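Support > Handgreifer / Demo-Erfassung > Tickets > Greiferöffnung springt beim Anfahren
September, Elvia Cisneros

Betreff: Öffnungsweite springt, Demos "Müll in den Eimer" zum Teil unbrauchbar
Projekt: Skencombe, Küchentisch-Aufgaben
Status: offen, bei Cirilo

Kurz vorweg: Beim Vormachen mit dem Handgreifer kommt die Öffnungsweite nicht sauber durch. Hand zu, Kurve zu, alles gut. Hand auf, Kurve bleibt erst hängen und springt dann auf den Endwert. Im Replay auf dem Arm sieht das so aus, dass er die Verpackung über dem Eimer zu spät loslässt oder gleich wieder mitnimmt. 53 Demos durchgesehen, bei den meisten ist es drin, bei manchen nur ganz schwach.

Was ich schon probiert hab:
- Neustart Erfassungssoftware, zweimal. Nix.
- Akku voll, anderes Kabel, anderer Port am Laptop. Nix.
- Nullpunkt neu gesetzt, Finger ganz zu, dann ganz auf. Hält ein paar Durchgänge, dann wieder da.
- langsamer vorgemacht (Tipp von Soledad). Sprung ist kleiner, aber da.

Nicht probiert: Firmware. Wollte ich nicht mitten in der Serie machen.

Aufgabe ist die übliche. Kram vom Tisch greifen, zum Eimer, loslassen, zurück in die Startposition, Greifer auf. Keine Fernsteuerung, alles von Hand geführt. Die Startposition ist wichtig weil der Trainingsjob von Boiko den ersten Abschnitt nimmt um die Öffnung zu normieren. Wenn der Wert da schon falsch ist, ist der ganze Durchgang schief. 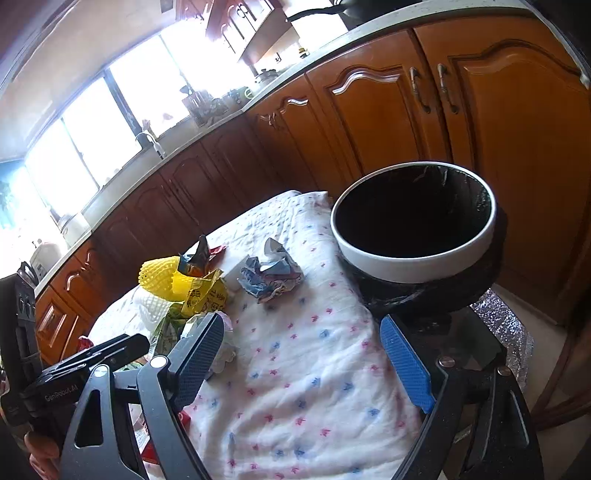

Greifer offen vor dem Tisch, Eimer rechts hinter dem hellblauen Pad

Pads hab ich angeschaut, links dunkelblau, rechts heller. Soledad fragt, ob das zwei verschiedene Lieferungen sind und ob die gleich dick sind. Weiß ich nicht, hab keinen Messschieber hier. Falls eins dicker ist, stimmt der Nullpunkt natürlich nicht, aber den Sprung beim Öffnen erklärt das für mich nicht.

--- Antwort Cirilo Arriaga, 10:40

Danke, Log ist angekommen. Sieht für mich nach zwei Sachen aus. Erstens Nullpunkt wandert, das kann die Mechanik sein. Bitte die beiden Schrauben an den Gelenken prüfen, ob eine Spiel hat. Nur handfest nachziehen, sonst klemmt der Finger. Zweitens der Sprung, da tippe ich auf den Filter. In der Storcombe-Konfig steht das Fenster auf 70, im alten Profil stand da 3. Mit 70 schluckt er dir die schnelle Öffnung komplett und schiebt den Wert hinterher. Wer hat das Profil gewechselt?

Bitte:
1. Profil zurück auf alt
2. Schrauben prüfen
3. Nullpunkt neu
4. paar Demos, immer gleiches Objekt, nicht die Netze

Die Netze vom Obst erst mal weglassen, die geben so stark nach das man in der Kurve nix erkennt. Nimm die kleine weiße Schachtel.

--- Elvia, 11:25

Profil war Ezequiel, wegen dem Rauschen in der anderen Serie. Steht jetzt wieder auf alt. Rechte Schraube hatte minimal Spiel, nachgezogen. Schachtel genommen.

Ergebnis: Sprung weg. Kurve rauscht dafür mehr, war zu erwarten. Nullpunkt hält bis jetzt. Replay auf dem Arm auch ok, lässt über dem Eimer los und bleibt offen.

Danach doch nochmal mit dem gelben Netz. Kurve ok, aber beim Loslassen bleibt es am Pad hängen, muss ich mit einem kleinen Ruck abschütteln. Soll der Ruck in die Demo oder nicht?? Der Arm macht das sonst brav nach.

--- Cirilo, 11:50

Ruck drin lassen wenn er wirklich nötig war, im Kommentarfeld "Ruck" eintragen. Demos ohne Grund mit Ruck bitte raus. Xóchitl filtert das dann vor dem Training.

--- Xóchitl Lozano, 13:15

Hab die alten Durchgänge mit dem Skript geprüft. Gesamt liegen in Skencombe über 2200 Demos, betroffen sind nur die seit dem Profilwechsel. Rohwerte vor dem Filter sind noch da, ich kann die Öffnung also neu rechnen. Neu aufnehmen muss man nur die, wo der Nullpunkt schon am Anfang daneben liegt. Liste kommt ins Zostus-Laufwerk, Ordner "nochmal".

Frage an Ezequiel: brauchst du das lange Fenster bei dir noch? Dann bitte als eigenes Profil speichern, nicht das gemeinsame überschreiben.

--- Ezequiel Huerta, 13:30

Sorry, war ich. Leg ich getrennt an. Heißt dann "ruhig_test", Finger weg davon für Küche.

--- Elvia, 16:05

Stand jetzt: weiter mit altem Profil, Nullpunkt vor jedem Block neu. Einmal war er noch leicht verschoben, nach dem Eimerversetzen, kann auch sein dass ich mit dem Finger am Rand angestoßen bin. Beobachte ich.

Offen:
- Pads messen, Messschieber bringt Soledad mit
- Firmware, erst wenn die Serie durch ist
- Liste von Xóchitl abarbeiten

Ticket bitte noch nicht schließen.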